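Vestham 退休现金流引擎 工作记录
一月,周一
类别:提取顺序模块 / 回归对账

接上一条。上次停在税前账户与应税账户的提取顺序,当时只改了代码,没有跑全量。今天跑全量,对账对象是 Putska 测试集,共 329 份家庭档案,基准值取旧表格版的年度输出。新旧两边的输入文件先做了字段级比对,出生月份、缴费起始月、房贷余额三个字段一致,预期通胀字段旧版存的是百分数,新版存的是小数,读入时已换算,不算差异。

运行环境没有动。利率曲线仍用 Drolico 的月末文件,取去年十二月那一份,锁定,不随跑批更新。随机种子固定。蒙特卡洛部分本次关闭,只看确定性路径,先把账对平再谈分布。

通过条件沿用旧规则:每份档案逐年比较期末总资产,任一年绝对差超过 10 欧元即判不通过。相对差不看。之前有人提过改成相对差,理由是大额账户容易误报;我的意见是确定性路径上不应该有误差累积,大额账户差出十几欧也得找到出处,所以门槛不放。

第一轮结果

通过 310 份,其余不通过。不通过的档案按差异首次出现的年份排序后,分布很集中,几乎都落在两个位置:退休当年,以及开始领取国家养老金的那一年。退休前的积累期没有一份出差异,积累期的计息与缴费逻辑可以认为对平。

领取期中段也没有新增差异,差额出现之后按收益率滚动放大,放大倍数与账户收益率吻合。说明错误只发生一次,后面是带着走。
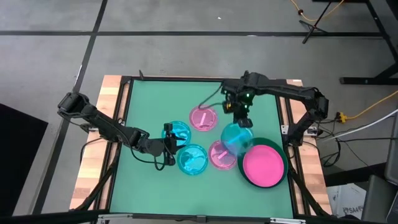

差异来源一:退休当年的月份拆分

旧版把退休当年按整年处理,退休月在上半年的全年按退休算,下半年的全年按在职算。新版按月拆。两种做法本来就不同,但上个月定过,做回归时新版要能切到整年模式,等对平后再切回来。开关写了,参数也传了,问题出在缴费封顶的判断还在读按月的工资累计值,没有跟着开关走。

手算一份确认。取一个四月退休的档案,整年模式下当年工资应为零,缴费应为零。引擎输出工资为零,缴费不为零,金额等于三个月的缴费。三个月,即一到三月,与按月模式的累计值相同。定位完毕。

改法:封顶判断移到年度汇总之后,统一从汇总对象取值,不再直接读月度数组。月度数组改成模块内私有。这样做的副作用是中途换雇主的档案要多走一次汇总,耗时略增,可接受。

顺带查了雇主匹配缴费。匹配部分原本就从汇总对象取值,没有同类问题。匹配比例随工龄分档,分档点落在退休当年时,旧版取年初工龄,新版取年末工龄。Putska 里没有档案踩到这个边界,所以对账不会报。补一份边界档案进测试集,编号接在末尾,基准值手算后附计算过程,不从旧表格抄。

差异来源二:领取国家养老金当年的提取缺口

提取缺口的定义再写一遍,省得下次翻:缺口等于当年目标支出加当年应缴税,减去当年全部非投资收入。非投资收入包括工资、国家养老金、年金、租金净额。缺口为正时按顺序提取:现金缓冲、应税账户、税前账户、免税账户。缺口为负时余额进现金缓冲,缓冲满后进应税账户。

难点在应缴税取决于从税前账户提多少,而提多少又取决于应缴税。旧版迭代固定五次,不判断收敛。新版迭代到两次结果之差小于一分为止。一般年份五次足够,两边一致。领取国家养老金的第一年,收入跨过税阶,五次迭代后旧版离收敛值还有一段距离,差额从几欧到几十欧不等。

所以这一类差异是旧版的错,基准值本身不准。处理办法有两种。第一种,新版加一个兼容模式,也迭代五次,用来证明差异只来自迭代次数;第二种,直接用收敛值重做基准。两种都做。先用兼容模式跑一遍,确认差异消失,再换基准。只做第二种的话,如果这里还藏着别的错误,会被一起写进基准里。

兼容模式下重跑这批档案,差异全部消失,剩余差在分位以内,属于旧表格逐格四舍五入所致。

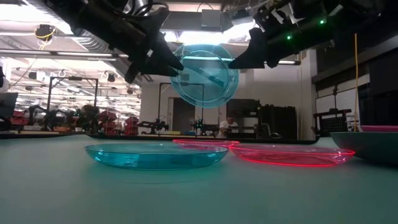
迭代收敛性本身也要留个说明。缺口函数对提取额是分段线性的,斜率为一减边际税率,边际税率恒小于一,简单迭代必收敛,收敛速度由边际税率决定。最高税阶下收敛最慢。税阶边界处有折点,不影响收敛。但有一种情况例外:部分补贴按收入断崖式取消,收入超过门槛一欧元,补贴全额归零,此时函数有跳跃,迭代会在门槛两侧来回跳,永远达不到一分的停止条件。

查代码,停止条件之外还有最大迭代次数,超过后取最后一次的值,不报警。这不行。来回跳时取哪一侧是偶然的,取决于迭代次数奇偶。改为:检测到两值交替后,取补贴取消的一侧,并在该年输出上打标记。取这一侧的理由是偏保守,规划结果宁可少算一笔收入。标记要能传到报告层,报告里显示为该年结果对收入门槛敏感,由顾问自行判断是否调整当年提取额。

部分退休档案

Putska 里带部分退休阶段的档案约 170 份,占一半多一点。这部分在第一轮里通过率没有更差,但单独看一遍,原因是 Butkienė 那边的养老金方案允许部分领取,首批上线的用户多半会走这条路径。

Butkienė 方案的规则文本读下来,与引擎现有假设有三处不合。

一,部分领取比例按季度可调,引擎里只能按年调。若用户在年中调比例,引擎取年初比例,误差最大可到半年以上的领取额。短期处理:取全年加权平均比例。长期要把领取比例改成按月序列,与工资、缴费同一结构。

二,部分领取期间继续缴费的,新缴部分单独计入一个子账户,全额退休时才合并。引擎现在直接并入主账户。两者收益率相同时对总额没有影响,但子账户在合并前不能提取,引擎会高估可提取额。现金缓冲厚的档案看不出来,缓冲薄的会提前动用。需要加一个锁定余额字段,提取顺序里跳过。

三,方案允许一次性提取上限内的金额免税,上限按首次领取时的余额计算。引擎按全额退休时的余额计算。先部分领取后全额退休的人,两个时点的余额不同,市场上涨时引擎高估免税额,下跌时低估。这一条改起来简单,首次领取时把余额快照存下来即可,后面一律读快照。

第三条今天已改。改后跑部分退休子集,旧基准全部要重做,旧表格也是按全额退休时点算的。重做的基准暂时放在单独目录,没有合入主基准,等第二条改完一起合。
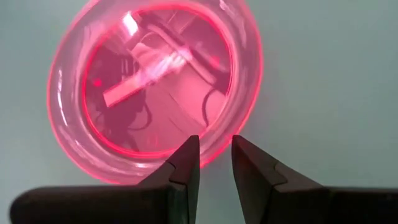

第二条的数据结构写了草稿,每个账户下挂可提余额与锁定余额,收益同时计入两者,锁定余额在解锁事件触发的当月转入可提余额。解锁事件目前只有全额退休一种,预留类型字段。遗产计算应取两者之和,规划净值图也取两者之和,只有提取顺序和现金缓冲补足两处取可提余额。检索了一遍读取账户余额的调用,名称混用严重,有的叫余额,有的叫净值,有的叫可用额,含义不一。先统一命名再改结构,顺序不能反。

通胀序列

跑批时另外注意到一点。目标支出按通胀逐年上调,上调时点是每年一月;国家养老金的指数化时点是每年七月。整年模式下两者都按年初处理,对账没问题。切回按月模式后,上半年支出已涨而养老金未涨,缺口会比整年模式大,下半年相反。年度合计仍有净差。切换后报告数字会变,需要提前写进版本说明,否则顾问端拿新旧两份报告一比就会来问。

通胀假设的来源字段目前是自由文本,填什么的都有。改成枚举:用户自定、Drolico 曲线隐含、长期目标值。旧数据做一次映射,映射不上的归为用户自定,并保留原文。

隐含通胀取自名义与实际曲线之差,Drolico 文件的实际曲线短端缺两个期限点,目前用最近一点平推。试过线性外推,短端会出现负值,弃用。平推保留,在方法说明里注明。

报告层的小问题

资产耗尽年龄的显示规则:可提余额首次归零的那一年减出生年。十二月出生的人会多显示一岁。改为按月计算后向下取整。

净值图纵轴在资产大幅下降时自动缩放,相邻两个方案的图纵轴不同,并排看会误读。改为同一份报告内共用纵轴,取各方案最大值。

名义值与今日购买力两种口径的切换按钮只影响图,不影响表。表也要跟着切。表头加口径字样。

支出分类里“医疗及护理”单独使用一个上调率,高于一般通胀。报告没有披露这个差值。加一行脚注。

今天改动汇总

缴费封顶判断移至年度汇总后,已提交。
迭代跳跃检测及敏感标记,已提交,报告层未接。
兼容模式(固定五次迭代),已提交,仅测试可用,不进发布包。
免税额按首次领取时余额快照计算,已提交,相关基准在单独目录。
工龄分档边界档案,手算完成,未入库。

第二轮全量跑完,旧基准加兼容模式,部分退休中涉及免税额的档案临时排除,余下全部通过。日志存在跑批目录,文件名带 Vestham 版本号。

待办

余额命名统一,列出全部调用点。
锁定余额字段,含解锁事件。
向 Butkienė 方案方确认:季度调比例的生效日是季初还是申请次月;规则文本两处写法不同,一处写季度首日,一处写受理后次月首日。
确认部分领取期间死亡的,子账户按何种规则给付。文本未提。
重算基准合入前,另找一人独立手算两份,不看我的过程。
蒙特卡洛部分重新打开的时间未定,等锁定余额改完。届时先验证波动率设为零时与确定性路径逐年一致,再放开。

附注:断崖式补贴的门槛表每年会变,目前写死在税务参数文件里,没有年份维度。远期年份沿用当年门槛,名义收入随通胀上涨后,所有人迟早都会越过门槛。门槛是否随通胀上调是个假设问题,应做成选项,默认值待定。先把现状写进限制说明。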